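2023-02-25, Plumville

Murdo Lennox had his sleeves rolled up and a controller in each hand when I got to Enonitz, and he didn't put either of them down to say hello. He sort of nodded at a chair with a foot and said, "Sit, sit, I've got one going." So I sat, and for the next half minute or so I watched him move his hands very slowly through the air like a man lowering a sleeping baby into a crib. Then he breathed out, clicked something with his thumb and finally turned around.

"That one was garbage," he said cheerfully. "Want a coffee?"

I'd come out to Plumville because I had been reading for months about robots that learn by copying people, and I had a very basic question that none of those articles answered for me: who are the people, and what do they do all day? Murdo is one of them. He runs what Enonitz calls the demonstration desk, a room with four stations, a lot of cables and a surprisingly good couch. His job is to make examples. Each example is one complete attempt at one small chore, done by a person steering a pair of robot arms, with everything written down as it goes: what the arms did, where the fingers were, what the cameras saw. Pile up enough of those and a learning system can start trying the chore for itself.

The arms he steers, at least for the project I came to hear about, are simulated. The whole thing runs in a program called Stanex, and the project is called Lamont (after a street, Murdo thinks, but he wasn't there for the naming). Lamont is a tray job. Two arms on one stand, two flat trays on a gray mat, and a kitchen behind them that never gets used for anything.

"People always ask about the kitchen!" he said when I asked about the kitchen. "It's scenery. There's a sink, there's a microwave, we don't touch any of it. But I want it there. If you train on a plain gray void, you get a robot that's very good at living in a plain gray void."

He pulled up the wide view for me and left it on the big screen while we talked.
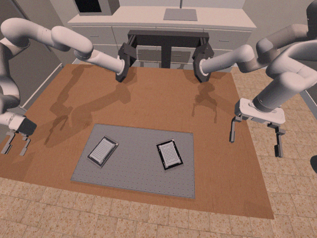

## "It wants to see me hesitate"

I asked him what a good example looks like, figuring he'd say smooth, or fast. He made a face.

"Fast is my least favorite. Everybody gets fast after their first week, and then I have to slow them down again. You start flicking the tray over there and yeah, it lands, but look at the recording and there's hardly anything in it. The fingers are open, the fingers are closed, and the part I care about went by in a blink."

The part he cares about is the approach. On Lamont the trays aren't lined up with anything. In the setup on the screen each one was turned its own way, the left one leaning toward the right and the right one leaning back toward the left, and the person steering has to bring the fingers around to match before closing them. Murdo wants to see that happen. He wants the gripper to come in, pause, twist a little, maybe twist back, and then go down.

"I tell new people, it wants to see me hesitate. A little bit! I don't want you to put on a show. But if you're off by a few degrees and you fix it, leave that in. That fix is worth more to me than the perfect ones, where you happened to come in straight."

I said that sounded backward, that I'd have thought you would want to show it only perfect attempts.

"That's what I did at first," he said. "My first few weeks on Lamont I was so proud. I'd restart anything with a wobble in it. And then we trained on those, and the arms went down beautifully as long as everything went right, and the first time a finger came in crooked it just kept coming in crooked. Pushed the tray clear across the mat. It had never once seen anybody be crooked and recover, so how would it know?"

He got up at this point to show me with his coffee mug and mine what a crooked approach looks like. I moved my notebook out of the way.

## The count

There's a whiteboard by the door with the Lamont numbers on it, and I copied them down while he was hunting for milk. The goal is 3000 good examples. They have 2202. Under that, in red, is 411, and that's the number thrown out so far.

"The red number used to make me feel terrible," he said. "Now I worry when it stops moving. If we go two shifts and nothing gets tossed, I think, okay, who's asleep?"

An attempt gets tossed for all kinds of reasons. A tray ends up half off the mat. A finger passes through something it shouldn't (simulators do this now and then, and Stanex is no exception). Somebody sneezes. He told me about a whole afternoon lost in November when one controller had been set up with left and right reversed, and the person using it just got used to it and carried on, and the attempts looked fine until you noticed that the arms kept reaching across each other for no reason a sane person would choose.

Murdo has done some 500 of the good ones himself, and he told me that's too many.

"You can tell mine," he said. "I always start with the left arm. Always. I don't know why, I'm right-handed. So if I did all of them, you'd get a robot that thinks the left arm goes first because that's how the universe works. I need other people's bad habits in there to water down mine."

So he brings in people with different hands, basically. There's a part-timer who used to decorate cakes, and he says her wrists are so steady it's almost a problem. There's a guy who learned on video games and holds everything at a weird angle. Murdo loves the weird angle. He sat me down at the second station later on and let me try, and I'd like to report that my own contribution went straight onto the red number.

It's hard! I think I expected it to feel like using my hands, and it felt more like using oven mitts on sticks. I had the left gripper over the tray (I thought), squeezed, and closed the fingers on nothing at all, a good inch in front of it. Murdo laughed at me in a kind way and told me to stop looking at the wide view.

## Looking from up close

"The wide one is for planning," he said. "Where's everything, which arm, which way around. Once you're near the tray it's useless, you've got no depth. You need to get in close."

He switched me to a nearer view and it was a completely different experience. Suddenly the mat wasn't a gray patch anymore, it was a board full of holes with an edge you could see had some thickness to it. I could see the rim on a tray. I could see shadows, and Murdo is a big believer in shadows.

"Watch the shadow and forget the finger. The finger lies to you, the shadow doesn't. When the finger and the shadow are about to meet, that's your height." He has it on a sticky note on every monitor: SHADOW FIRST.

The other thing the near view does is tilt. The floor runs uphill, the table edge runs uphill, and for the first minute my own head kept tipping over to match it. He said everyone does that and that he can tell from the hallway who's new by looking at their necks.

I asked whether the learning system gets the same views, or whether it gets something cleaner. Same views, he said, tilt and all. That's sort of the rule of the desk. If the person steering can see something that the system can't, they'll use it without noticing, and then the example has a secret in it. "You'd be moving because of something you saw over here, and the poor thing is looking over there wondering what came over you."

We stopped on one moment from a Lamont run, and he had me find everything in it before he'd let me try again. It took me longer than I'd like to say to work out which end of the table I was looking at.
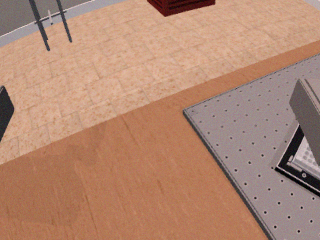
*Lamont, near view: the corner of a black-framed tray on the perforated board, red crate on the floor beyond.*

"So tell me what's going to trip you up," he said, and I said the crate, being the only red thing there. Wrong. The crate is far away on the floor and does nothing. What trips people up is the finger over the tray. It hides a piece of the very thing you're trying to line up with, and you have to make your guess from the part you've got left, the corner and the rim.

"Which is also what I want recorded," he said. "A person guessing from a corner. You can't write that down as a rule, or I can't. I've tried. I wrote four pages once and then I read it and I wouldn't have been able to pick up a sandwich with it."

My third try went in. I mean it went in and stayed in, and he reviewed it at half speed with his chin on his fist, and marked it good, and I was far more pleased than a grown adult should be. (He did point out that I'd started with the left arm.)

## What happens at 3000

I figured there'd be a celebration, or at least a cake from the cake decorator. Murdo shrugged. When Lamont hits its number it gets trained on and tested, and then he finds out what he should have been collecting all along. Last project, it was trays close to the edge of the mat. They'd hardly recorded any, everyone had been starting in the middle where it's comfortable, and they had to go back and do weeks of edges.

"So this time I'm shuffling the trays more. Close together, far apart, turned every which way. Somebody will still find the one spot we never tried."

I asked if he ever gets bored, and he thought about it for a while with a controller hanging off one wrist by its strap. He said the trays bore him, yes. The people don't. He likes watching someone get it, usually on the second day, when they quit gripping the controllers so hard and their shoulders come down.

Then he checked the clock, said he owed the whiteboard another dozen before dinner, and asked me to pull the door shut on my way out so the draft wouldn't get at his sticky notes.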